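**Rarkamdale cell back in service after hand recalibration**

RARKAMDALE — The two-armed tabletop cell at the Vedar workshop returned to its normal schedule in January after a wrist cable replacement and a full recalibration of both hands. The cell, listed in the shop log as Bromance, had been held at reduced speed for 15 days.

The fault first showed as a position error in the left wrist during slow reaches across the table. Technicians traced it to a worn connector in the cable run along the forearm. The connector and the cable behind it were replaced, and the run was clamped again with more slack at the elbow. The right arm had no fault but was given the same clamps.

Recalibration followed the Lindqvist procedure, which the workshop adopted last year. Each finger is driven to its stop and zeroed, then the thumb, then the wrist. The arms are next brought over the table with the hands open, and the head camera is checked against known points on the tabletop. Camera offset is corrected last — any change at the wrist makes an earlier camera reading useless. 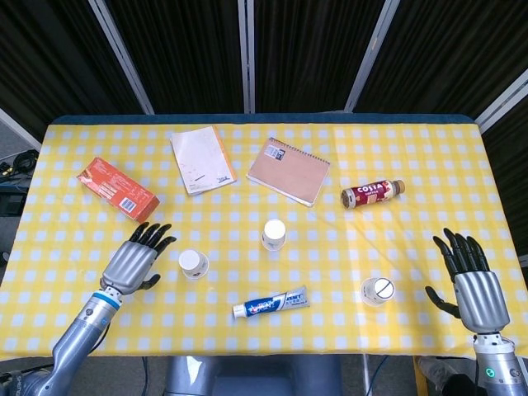
Checks with objects on the checkered cloth come after the camera step. The set mixes boxes, notebooks, paper cups and a bottle, and positions are changed between runs. The workshop logged 289 reaches before clearing the left hand and 494 in total for the pair.

The hour counter stood at 2166 when the cell was released. Connectors on both arms will now be inspected monthly, with the clamps checked at the same time. A spare wrist cable is on order. The written procedure has been updated to include the new slack setting.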